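Is That Cup Really Made of Paper?

Print this page | E-mail this to a friend

July
By Yolanda Dunleavy

Pick up a paper cup and fill it with water. Now try the same thing with a sheet of notebook paper folded into a cone. The cone goes soft and drips on your socks. The cup just sits there. So what is going on?

When something is called "paper" but doesn't act like paper, you should get suspicious. Plain paper is a mat of tiny plant fibers, mostly from wood. Water loves to creep in between those fibers and push them apart. A cup made of nothing but plain paper would not last long at all.

The trick is a lining. Most paper cups have a very thin layer of plastic on the inside. It is so thin that you may not feel it, but it keeps the drink away from the fibers. Before plastic linings were common, many cups were coated in wax. Wax works fine for cold drinks. Hot drinks melt it.

Now look at the top of a cup. The lip is rolled over, like the edge of a sleeping bag. That roll makes the cup stiffer, so it doesn't squash when you grab it. It is also kinder to your mouth than a raw paper edge.

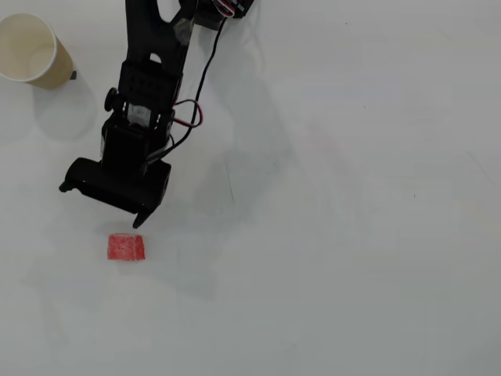
A beige paper cup with a thin rolled lip.

Then there is the color. A lot of people see a tan cup and think it must be better for the planet than a white one. Why would they think that? Brown looks like dirt and trees, I suppose. But color alone tells you very little. Some tan paper is tan because it was never bleached. Paper can also be dyed or printed tan. And a tan cup can have the same plastic lining as a white one.

What about the words on the side? My neighbor Ottmar Wegener keeps a stack of cups from a company called Frota, and each one says "Earth Friendly." I asked him what that meant. He didn't know. I wrote to Frota and asked them too. They sent me a coupon.

"Compostable" is a better word, because it means something you can check. It means the cup should break down into a crumbly stuff that is good for soil. But read the small print. Many compostable cups need a special composting plant that stays very warm. Your backyard heap may not be hot enough. I buried one in mine and dug it up 20 weeks later. It was dirty, and it was still a cup.

Can you recycle a paper cup? Sometimes. The lining has to be separated from the paper, and not every recycling center can do it. A little triangle of arrows does not promise that yours can. Ask a grown-up to help you look up the rules for your town.

TRY IT: Tear an old, clean paper cup into strips and soak them in warm water overnight. In the morning, rub a strip between your fingers. Does a thin film peel away? If it doesn't, don't decide too fast that there isn't one. Try another brand and compare.

Recent stories for kids
Do Goldfish Forget Everything?
Who Says Carrots Help You See in the Dark?
Why Ice Floats, by Desmond Mercado
Is Quicksand as Bad as the Movies Say?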